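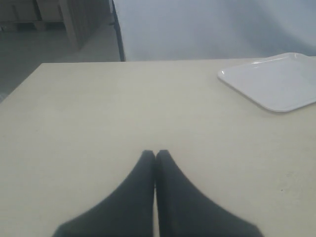 **How often should the fingertips of a gripper be checked?**

At the start of every shift, and again after any contact you did not plan, even a light one. A full check takes less time than one failed pick and the search for its reason.

## Start-of-shift check for two-finger cells

These steps are for the small bench cells at Brovthorpe. They replace the older sheet from July. If your cell has the Pikamen controller, the names of the menus are the same as written here. With the Duvus controller you will find them under *Service*.

### 1. Make the arm safe

1. Bring the arm to the home position and wait until it stands still.
2. Press the hold button and take the enable key with you. The key stays in your pocket until step 4.
3. Put the yellow tag on the controller and write your name on it.

A paused program is not a safe state. It can continue from another terminal, and this happened to us one time on a Wednesday night shift.

### 2. Look at the fingers

Wipe both fingers with a dry cloth, no solvent. Then look at the tips from the front and from the side.

- Cuts or flat places on the tip: change the pair.
- One finger more worn than the other: change the pair also. Never mix an old finger with a new one.
- Dust on the inner side: wipe again, and look at the cloth.

The fingers are changed after 400 hours even if they look good. Write the hours in the log before you throw the old pair away.

### 3. Clear the table and the tray

Remove everything which is not in the program - pens, screws, your coffee. The tray goes back against its stop, and you should feel it touch. Clean small marks from the table when you see them, as the vision step can take a dark point for a part.

### 4. Close slowly and read the gap

Put the key back, remove the tag and set the speed to 20 percent. Stand outside the marked line and give the close command without a part.

Read the value on the screen. The force limit must show 70 N or less. If the number is higher, somebody has changed the recipe, and you must load recipe 114 again before you continue. Do not correct the number by hand.

Open and close three times. The fingers should meet at the same point each time. If they do not, stop and call Imad Awwad, also when production is waiting.

### 5. Sign the log

Write the time, the finger hours and your initials. "OK" alone is not accepted by Ghanem, who make our yearly inspection, so please write what you checked.

If you were interrupted between step 1 and step 4, start again from step 1.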